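About Wornness

Home | Sweaters | Mending | Prices | About | Find us

Wornness looks after knitwear. We wash it, block it, mend it, de-fuzz it and fold it, and then we hand it back to people who will put it on a hanger the same evening. We have made our peace with this.

The shop was opened by Shengli Yao in the back half of a former shoe store in Huvville. The plan was to sell sweaters. The sweaters sold slowly, but customers kept bringing in ones they had bought elsewhere and asking what had happened to them. What had happened, in most cases, was a dryer. Lingyun Dong joined the following winter to do the mending, and the selling side was quietly moved to one rack by the door.

What we do

Hand washing in cool water, drying flat, and reshaping to your measurements or to the garment's own, if it still remembers them. We darn elbows, close moth holes and replace ribbing that has given up. A standard wash and fold is $12. A full mend starts at $24 and goes up according to the size of the hole and the number of times someone has already tried to fix it with sewing thread.

We don't do leather, wedding dresses or anything with a live moth in it. Please check the pockets of cardigans. We have a jar.

How we fold

Lingyun teaches the home care class on Friday evenings, upstairs, on a bed with a towel over it – most of our students fold on a bed, so we teach on one. Terry cloth keeps the knit from sliding around while you straighten it. The body goes down flat, the sleeves come across, and cuffs are squared before anything gets doubled over. Ribbed knits need the most patience, and black ones will show you every bit of lint you own.

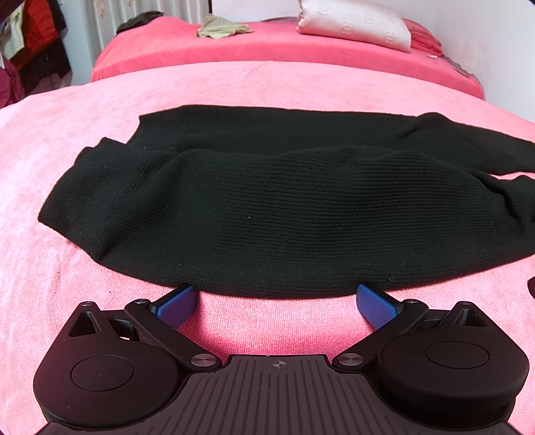

Black ribbed knit on the pink towel, sleeve folded across. One speck of lint still at large.

Finding us

We are on Qin Street, two doors past the bakery, which is why your sweater may come back smelling faintly of rye. Drop-off is any time we're open. Pickup is when we call you, and calling us first does not speed it up – Shengli has tested this on his own mother.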